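Cinco milímetros que ninguém mediu

Uma pinça que aperta demais não avisa. Não acende luz vermelha, não apita, não trava. Ela fecha, o software registra "preensão concluída" e a tangerina está com o polegar de um gigante marcado na casca. Foi assim que passei boa parte de março, em Celar, tentando entender por que um programa que funcionava lindamente na bancada resolveu virar espremedor de frutas.

Começo pelo erro, que é a parte que vocês sempre me pedem (adoro os e-mails, continuem!). O pessoal da Hovora, que fabrica o módulo de controle, soltou uma atualização pequena, dessas que a gente instala tomando café. Nela mudava o jeito de ler o zero da abertura dos dedos. Antes, a pinça abria até o batente a cada partida e dali tirava a referência. Depois, passou a confiar no último valor guardado na memória. Se alguém desligasse tudo com os dedos meio fechados, pronto: o sistema acordava achando que estava aberto e fechava 5 milímetros além do que devia. Num bloco de alumínio ninguém percebe. Numa fruta, ah, percebe.
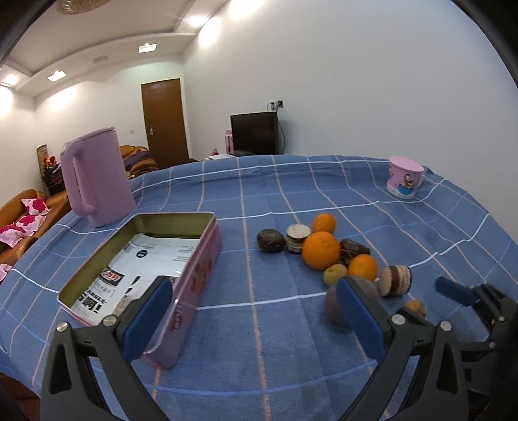
Eu desconfiei primeiro das almofadas dos dedos, confesso, e perdi dois dias nisso. Troquei, limpei com álcool, troquei de novo, liguei para a Rerkent pedindo borracha mais macia. Parecia lógico: se marca a fruta, o contato está duro. Só que ponta azul com ranhuras, como essa aí em cima da toalha, serve para segurar sem escorregar e não tem culpa nenhuma de quanto o motor empurra. E com laranja de um lado e um doce recheado do outro, tipo macaron, o mesmo erro de abertura dá resultados completamente diferentes. A laranja aguenta e disfarça. O doce vira farelo com creme, e quem limpa sou eu.

O que me incomoda nessa história é que o defeito estava no relatório desde o começo. Fizemos uma série de 597 preensões para o projeto Kuo, e a planilha dizia que todas tinham dado certo, porque "certo", para a planilha, queria dizer que o objeto saiu da mesa e foi parar no destino. Dano no objeto nem coluna tinha! Quando finalmente fui olhar item por item, com uma luminária de leitura e muita má vontade, achei 199 com marca de aperto. Um terço. Um terço, gente, e a gente comemorando com bolo.

Daí veio a pergunta chata, a de segurança. Uma casca amassada é prejuízo de feira, mas a mesma pinça trabalha com uma mão humana por perto, entregando coisa, ajeitando coisa, tirando do caminho o que rolou. Cinco milímetros a mais numa ponta de dedo já é outra conversa. Fui conferir o limite de força e estava em 100 por cento, valor de fábrica, que eu mesmo deveria ter baixado na instalação. Não baixei. Está escrito no manual, com letra grande, e eu passei direto. Então divido a bronca com a Hovora, meio a meio, talvez um pouco mais para o meu lado.

Para refazer os testes escolhi começar pelo pior caso, que é fruta pequena e sozinha: sem vizinha para encostar, toda a pressão vai para ela. Desliguei a pinça com os dedos meio fechados de propósito, liguei, deixei o programa rodar e fiquei com o botão de parada na mão, que suava. Fechou demais na primeira, fechou demais na segunda. Nunca fiquei tão feliz de ver um defeito se repetir, quem já caçou falha intermitente sabe do que estou falando. 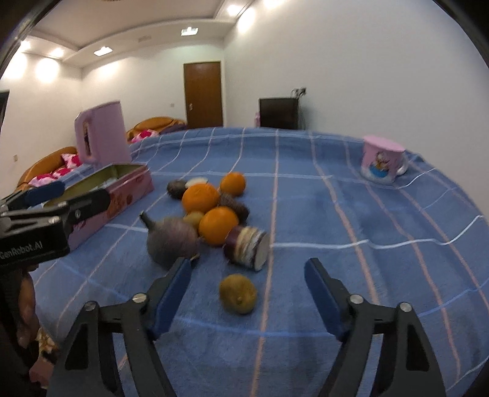 A Hovora respondeu que o comportamento era intencional, pensado para poupar tempo na partida de linhas que nunca desligam, e que a referência no batente podia ser religada numa opção do menu avançado. Admitiu também que a nota da versão deveria ter trazido isso na primeira linha, e prometeu reescrevê-la. Achei a resposta correta, embora eu ainda ache que religar deveria ser o padrão e desligar é que deveria dar trabalho.

Por aqui, ficou assim: abertura total até o batente em toda partida, limite de força baixo para comida e uma coluna nova na planilha, chamada "estrago", que preencho no olho. Demora mais, reclamam comigo, eu finjo que não ouço. Quem tiver um módulo desses e instalou a atualização sem ler (eu sei que instalou) faça o teste de desligar com os dedos meio fechados, usando um pedaço de espuma e com a mão bem longe. Se a espuma sair com cintura, me escrevam contando a versão e o modelo.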